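OK so I'm doing the thing. I'm clearing out the front room before my sister's kids come to stay in June, and I'm going to post about it as I go, because if I don't tell people I will sit down on the floor with a box of old cables and that'll be the whole afternoon gone.

Background for anyone new: the front room is 79 square feet. It was supposed to be an office. It has been an office, a gym (two weeks), a place for Christmas decorations, and for most of last year a room we just kept the door shut on.

First pile: bags. I own so many bags. Totes inside totes inside a bigger tote. I opened one and there was another one folded up in there with the tag still on!

My rule for bags is that if it has a broken zipper it goes, no speeches. I have been "getting that zipper fixed" on a brown weekender since before we moved in. Bye.

Second pile is paper. Manuals for things we don't have anymore. The manual for the Skjelbred shelf, which I kept because I was sure I'd take it apart someday, and guess what, I want to take it apart today and page 2 is missing.

Took the shelf apart anyway. It was mostly one size of screw, very civilized. The back panel has a crack from when Trevor and I carried it up the stairs arguing about which way was left.

A couple of people asking who Trevor is. Trevor Sutherland, husband, owner of roughly half of this mess and defender of all of it. He's at work until six so decisions are being made without him.

Coffee break. I found three mugs in that room. I'm using one of them now (washed, calm down).

Third pile is 3D printing stuff, and this is the one I've been dreading. Trevor got the printer secondhand and for a while there he printed everything. Hooks. Cookie cutters. A soap dish that holds water instead of draining it. A bracket for a curtain rod we then didn't buy.

I don't want to be mean about it because some of it is great! The drawer dividers in the kitchen are his and I'd fight anybody who tried to take them. But there's a whole category of prints that are neither useful nor junk, and those are what ended up in the front room.

He keeps a notebook of every print, with settings and how it went. I looked. The last number in it is 415. Four hundred and fifteen! I married a factory.

To be fair a good chunk of those entries just say "no" with a line under it.

Someone replied asking if you can recycle the failed ones. Our curbside pickup won't take them, I checked with the county a while back. There's a makerspace over in Evthorpe that collects scraps by type if you sort them first, so I've got a box going and I'll drive it over when it's full. Sorting by type means asking Trevor what type everything is, so that's tonight's romance sorted.

Floor update: I can see the floor! I forgot how much I like that floor. We paid some 3,000 dollars to have the floors redone when we bought the place, and then I put boxes on this one and never looked at it again.

Gave it a sweep and then a pass with the barely damp mop. Do not use the Fimora spray on wood, I did that in the hallway and it left it so slick the dog did a full turn on his way to the door. 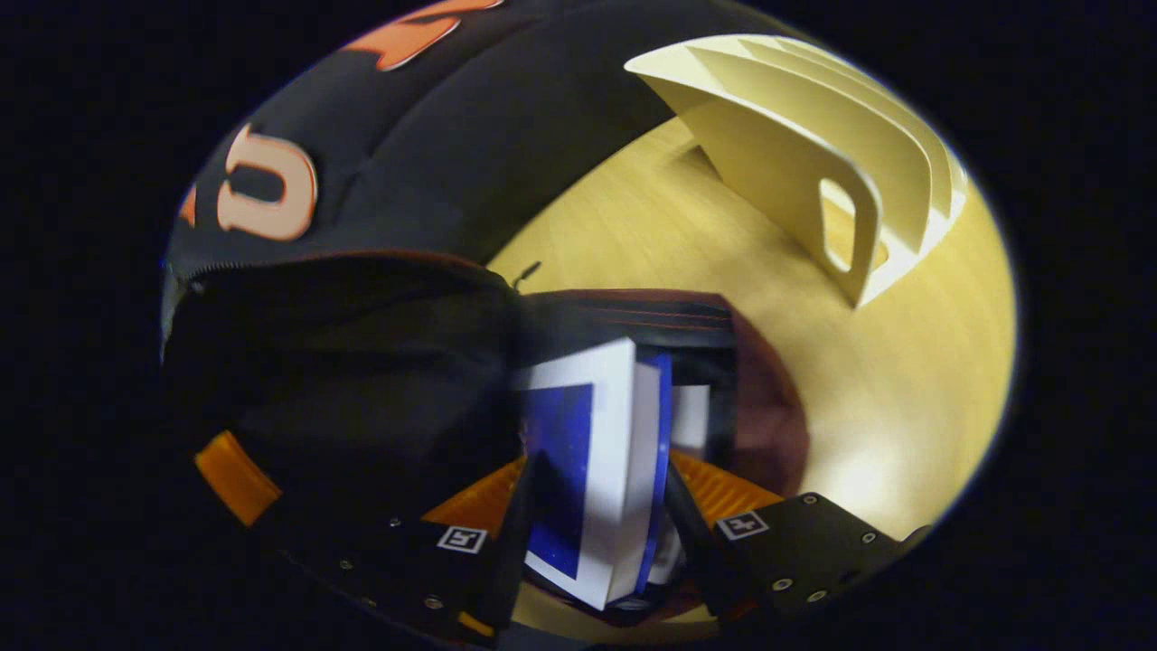
My trick for the hard stuff, which I got from my aunt, is to give it its own spot on the floor and let it sit there until you can't stand it. Boxes don't work for this because a box lets you forget. So the maybe pile is out in the open, and the big black bag with the orange letters on it is part of it, and so is the cream-colored print with all the curved fins. I go back and forth on those fins. They sweep up in layers like a bunch of wings stacked together, and there's a rounded cutout in the front that you can see the floor through, and every time I reach for it to put it in the scrap box my hand goes somewhere else.

The bag I think is staying. The zipper rule saves it. It can hold the kids' swim things when they come and after that we'll see.

Poll, since you're all so chatty today: does the wing thing stay or go? I'm not promising to listen.

Results so far are very pro wing thing. One person says put an air plant in it. One person says bookend. Somebody said "lamp" and didn't explain and I've been thinking about it for twenty minutes.

Meanwhile I measured for the bunk bed. We're borrowing the Prutetberg one from my sister's neighbor, and if it goes against the long wall there's still room to open the closet all the way. If it goes under the window, you get half a closet. Long wall it is.

The closet, by the way, I have not opened. The closet is tomorrow. I heard something slide in there when I moved the shelf and I chose to leave it alone.

Trevor's home. He walked in, said "whoa, floor," and went directly to the maybe pile like a man visiting a relative in the hospital.

He says the wing thing stays. I said OK but then it lives on your side of the bedroom, and he picked it up and carried it off before I could change my mind, so I guess that's that one done.

We had a shorter talk about the soap dish. The soap dish is in the scrap box.

Final count for the people who like a final count: two bags of trash, one big donation box by the front door, and the scrap box about half full. My back hurts and there's dust in my eyebrows.

If anyone local wants a perfectly good shelf with a crack in the back panel and no instructions, message me. You'd have to pick it up, and I'd do it before Trevor starts thinking of uses for it.

Closet tomorrow after breakfast. I'll post when I know what slid.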